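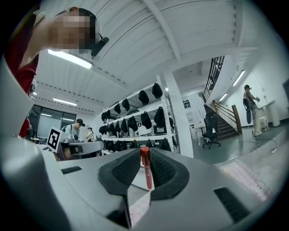
Hello again, and thank you for picking my ticket back up so quickly! I'm writing about the red markers from the Grerano box we ordered for the planning sheets at our Stedarham workroom. We bought 25 of them in September and I'd say we've been happy with most, but 6 have started skipping badly on the gridded paper, and I promised I'd write down everything I tried before bothering you for replacements. The red one standing upright on the work surface, cap up, is how we'd all got into the habit of keeping them between jobs, and I did wonder whether that was part of the trouble (my mother always laid hers flat, and hers lasted forever).

Tried so far:

Laid all 6 on their sides overnight in a drawer, caps pushed on until they clicked. Two came back beautifully! The other four wrote a nice dark line for half a page and then went streaky again.

Wiped the tips on a damp paper towel, let them sit, tried once more. One of the four got a bit better, though it still fades on long strokes.

Swapped the paper. We normally use the Virnen pads, the ones with ruled lines on part of the sheet and a grid on the rest, and I thought the coating might be clogging the tips. On plain copier paper, same streaks, so I think the pads are in the clear.

Checked the caps. I can't find a crack in any of them, but on three the cap turns freely when I twist it, and on the good markers it grips. That may be the most useful thing in this whole message, so forgive me for burying it down here.

Your last reply asked for the number on the carton. All I can find is a 16 stamped on the bottom flap, and the packing slip says Sowerby warehouse, if that helps. We have 300 sheets to mark up by the end of the month, so if you could send four new markers, or even just some caps, I'd be so grateful.

Please leave the ticket open for now. I'm going to keep the two recovered ones lying flat and will add a note if they start skipping again.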